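Pliller Launches Cetari, a Dish Soap Bar With No Bottle

June 29, 2022

Hi, I'm Rainer Meinecke, and I run Pliller, a small soap company with big feelings about washing up. Today we're finally putting Cetari on sale, and I couldn't be happier! It's a solid bar for doing the dishes by hand. You rub a damp brush over it, you scrub, you rinse, and you're done.

We started mixing test batches last April, and my partner Knut Kröger has smelled like lemon ever since. The first ones went to mush in the soap dish (sorry, neighbors), so we kept changing the recipe until we had a bar we both liked using every day.

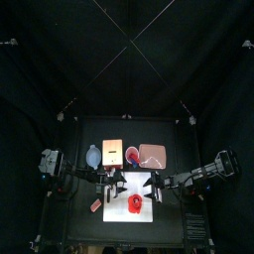 Cetari comes in 2 scents, lemon and plain, and plain really does mean plain. Each bar weighs 300 grams and ships in a paper wrap with a little string around it. Knut wanted ribbon. We talked about it for a week and went with string.
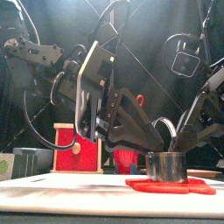
Coffee stains are what got me into this whole business, because I drink far too much of the stuff and my mugs used to look awful. Glass and china are fine with Cetari, and so is a stainless steel cup, inside and out. Give it a quick wipe with a towel afterward if you don't like water spots. I'd skip cast iron, though.

A bar costs $7 and you can order from the Pliller web shop starting today. Stores that want to carry Cetari can write to Knut through the contact page, and he'll gladly mail out a sample in either scent.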